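Good Examples

Urszula Stępień had been told the job was teaching, and for the first week she repeated this to her sister on the phone with a straight face. 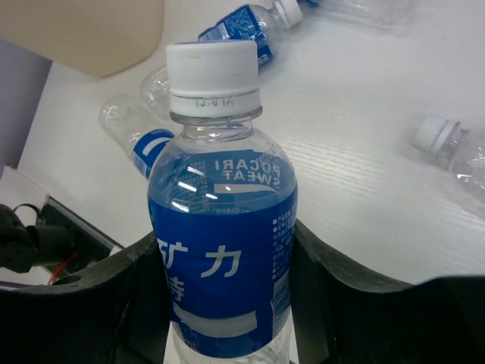 The pay was by the accepted example. An example was one bottle, picked up and put down again where the task card said, with her hands on the two grips and the arm across the table doing whatever her hands did. The target was 200 a shift. Fadwa Benjelloun, who ran the floor at Benmoussa, wrote the target on the whiteboard every morning even though it never changed.

"You're showing it how a person does it," Fadwa said. "So be a person. Don't be clever."

Urszula had stacked shelves for 11 years before this and had never once been asked to be clever, so that part was fine. What she doubted was the rest of it. She had watched the demonstration video that the client, Fovumbridge, played for visitors in the lobby. The arm in the video cleared a whole table while a piano played. Her own arm, number four, had to be talked into closing its fingers.

"How many does it need?" she asked.

"More than we have," said Fadwa.

"And when it has more?"

"Then it'll need different ones."

Driss Berrada worked at the next station and had been there since May. He was the fastest on the floor and took a dim view of everyone who was slower. His bottles went up, across and down like a man dealing cards. He kept his eyes on the screen and talked sideways.

"You hesitate," he told her. "I can hear you hesitating. The motor goes quiet."

"I'm deciding where to grab it."

"Grab it in the middle."

"The label's slippery in the middle."

"It's not slippery. You think it's slippery. You can't feel it from there."

He was right that she couldn't feel it. She had noticed, all the same, that her arm lost fewer bottles when she came in slowly and let one finger touch first. She didn't mention this. There was no box for it on the form. The form had Accept, Reject and Redo, and a line for comments which Driss said went nowhere.

In the afternoon of her ninth shift she dropped one. It had been upright between the fingers and well clear of the table, and then she moved too fast toward the left and it was gone. She heard it hit the floor on the other side of the station and roll. She pressed Reject. Then she got down on her knees and felt under the bench until she found it, next to somebody's pen.

When she stood up, Amr Hajji was at her screen. Amr was from Fovumbridge. He came by twice a month in a very soft sweater and asked people if they were comfortable.

"Can I see that one again?" he said.

"I rejected it."

"I know. Can I see it?"

She played it back. They both watched the bottle leave. Amr leaned in and played it once more at half speed, and his face had the look her nephew got in front of trains.

"What did you do with it after that?"

"I picked it up."

"With the arm?"

"With my hand. It was under the bench."

"Right," Amr said, and seemed let down. "We have 700 hours from this site and it's nearly all perfect. Every bottle gets where it's going. So when we run it on its own and something slips, it just stands there holding air. It'll carry nothing across the table and put it down very gently."

Driss laughed out loud at that and missed a pick.

"You could have told us," Urszula said. "We're paid for the perfect ones."

"It's in the guidelines."

"It isn't."

Amr opened the guidelines on his phone and scrolled for a while. He said he would look into it.

She gave it until the end of the month, privately, before anything came of that. It came sooner. Three shifts later there was a new line on the whiteboard, under the 200, in Fadwa's square handwriting: 40 RECOVERIES. A recovery was a drop followed by a second try, using the arm, without getting up. It paid the same as a regular example and took three times as long.

"So now we're supposed to drop them," said Driss.

"You're supposed to drop them naturally," said Fadwa.

"How do I drop something naturally on purpose?"

Fadwa read from the sheet. "Operators should avoid obviously staged failures."

Driss was terrible at it. Urszula would not have missed it for anything. He'd lift a bottle in his usual clean way, hold it over the table, and open the fingers like someone letting go of a bird. Reject, said the reviewer, who was Khadija Nasr and sat in a glass room at the end with headphones on. Staged. He tried it with a wobble first. Staged. He tried looking away. By lunch he had four recoveries and a headache, and was saying that the whole project was a racket, that Prolideck across the road had real machines that bent real metal, and that he knew a guy.

Urszula had 19. She hadn't been trying to drop anything. She had only gone back to moving at the speed Driss said she ought to move.

She knocked on the glass at the break, and Khadija took one headphone off.

"How can you tell?" Urszula asked. "His from mine."

Khadija thought about it. On her screen a bottle was lying on its side and two black fingers were coming down over it, a little crooked. "Yours tries to save it," she said. "There's a bit where the fingers squeeze after it's too late. His never squeezes."

"Will the machine learn that? The squeezing?"

"They say it learns everything."

"Do you think so?"

"I think it'll learn to squeeze too late," said Khadija, and put her headphone back on.

Urszula bought a tea from the machine and drank it standing up. Her sister had asked her on the phone whether it would take people's jobs, and she'd said she couldn't see how, it could hardly take a bottle. But it had been a good line when she said it, and she had been less pleased with it since. Some mornings now the arm got a run of nine or ten by itself during the check, before anyone sat down. Then it would reach for one that wasn't there.

"You're up," Driss called. He had his sleeves pushed up past the elbow. "Show me what you do. Slow."

"I don't do anything."

"Then do it slow."

She put down the tea and took hold of the grips. He pulled his stool over and watched her hands and not the screen, and she came in from the side, one finger first.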